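Report on the Visit to the Prikutex Open Day, Lasham

Prepared for members by the Facilities and Furnishings Working Group

1. Purpose of the visit

In July the working group accepted an invitation to attend the annual open day held by Prikutex at its premises in Lasham. The company supplies storage furniture to schools, clinics and shared offices, and members had asked for a first-hand account of the Vadico line of low drawer cabinets before any decision is made on replacing the units in our own study rooms. The existing units are now well past their expected life, and 46 of them have been reported with at least one drawer that sticks or will not close.

The group arrived at 10 a.m. and remained on site until mid-afternoon. Registration was at the Chauhan Street entrance, where visitors were given a site map, a badge and a pair of safety glasses for the parts of the tour that passed through the production hall. Parking was limited and those travelling by car in future years should plan to use the public lot behind the library.

2. The production hall

The first part of the program was a guided walk through the hall where panels are cut, folded and finished. Groups were kept small and the pace was good, although the noise made some of the commentary hard to follow. Written notes were available on request and have been placed in the working group's folder.

Our guide explained that the company aims to keep the number of separate parts as low as possible, so that a damaged drawer front or handle can be replaced without sending the whole cabinet back. Several members took an interest in this point, as most of our own repair costs over the past year came from transport. Spare handles and slides are kept in stock for the full life of a line, and orders for parts are normally filled within 3 working days.

The colour samples were laid out near the end of the hall. The greys and taupes were the most popular with institutional customers, we were told, and the whites the least. Members with experience of shared study rooms will not be surprised by this.

3. The demonstration area

After a short break for tea the group moved to the demonstration area, a working space with long benches along the far side. A low drawer cabinet in a grey-brown finish stood out on the floor, away from the benches, and visitors were able to look at it from the front. The top is flat and has a marked gloss. An open gap runs beneath it, with the drawers below, each fitted with a black pull handle at the centre. 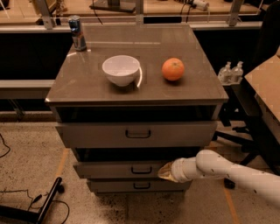
The group spent longer here than the timetable allowed. Much of the discussion concerned the top surface, which in a study room or staff room will be used as a small table whatever the instructions say. Members felt that a glossy finish would be simple to wipe down and that crumbs and spills would be easy to see. Against this, it does reflect overhead lighting quite strongly, and one member thought that this might be tiresome in a room where the cabinet sits beside a desk. A matte top is offered in the same range at a slightly higher price. The working group would recommend asking for a sample of each before any order is placed.

The open gap under the top also drew comment. On our current units there is nothing of the kind, and papers, chargers and notebooks tend to collect on top as a result. A shallow open space would give these things somewhere to go. It is dark inside, however, and small items pushed to the back could easily be forgotten, so it may be better suited to flat folders than to loose stationery.

4. Drawers and handles

The drawers were the main reason for our attendance and the group gave them the most attention. The handles are of a plain arched shape and stand far enough from the face to be gripped with a whole hand. Members who had consulted their occupational health staff before the visit were pleased to note this, as recessed finger grips have been a frequent source of complaint from users with arthritis or reduced grip strength.
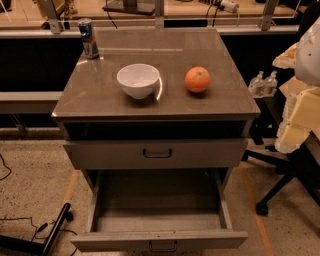 The cabinet with its lower drawer fully open, showing the slide rails at either side.

With the lower drawer out to its full extent, the whole of the interior can be reached from the front. The walls are smooth and the bottom is flat, with no dividers. Dividers can be ordered separately, and the group was divided on whether they are worth the cost. Those who manage kitchens and staff rooms would prefer a plain drawer that takes tea towels, bowls or packets of biscuits as needed. Those who manage study rooms thought that a plain drawer would fill with odds and ends within a term.

A question was raised about the height of the lowest drawers. A person seated in an ordinary chair would need to lean well forward to reach the back of one, and a person using a wheelchair may find the open drawer in the way of the footrests. The company's printed guide advises keeping a clear space of 60 centimetres in front of the cabinet. The working group considers this too little for our purposes and suggests that rooms be measured again with a drawer open before any floor plan is approved.

5. Placement and use

The final session dealt with where cabinets of this kind should stand. The advice given was sensible and mostly familiar: keep them out of walkways, keep heavy items low, and do not leave a drawer open when walking away. Members may wish to include the last of these on the notice already posted in each study room.

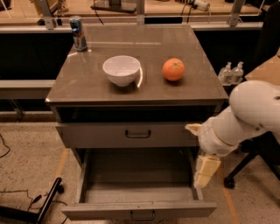
Upper drawer closed, lower drawer open, with a can, a bowl and an orange on the cabinet top.

The top is of a useful size for a shared room. A bowl, a drink and a piece of fruit fit on it with space to spare, and the thin rim at the front gives the surface a tidy finish. The group did not regard the rim as high enough to hold back a spill of any size.

Cleaning staff from two member organisations asked whether the underside could be reached with a mop. The answer was that this depends on the base chosen, and details of each option are set out in the catalogue.

6. Costs and next steps

Prikutex quoted a delivery charge that is waived on orders above $2,000, which most of our sites would reach with a modest replacement program. Prices for individual units were given in confidence and have been passed to the purchasing office.

The working group makes the following requests of members:

Check and report the condition of existing drawer units at each site, noting any that are unsafe to use.

Measure the clear floor space in front of each unit, with drawers open.

State a preference for a glossy or matte top, and for drawers with or without dividers.

Replies should be sent to the working group's shared mailbox. The catalogue, the colour card and the notes from the production hall can be borrowed from the front office - please sign them out, as only one set was supplied.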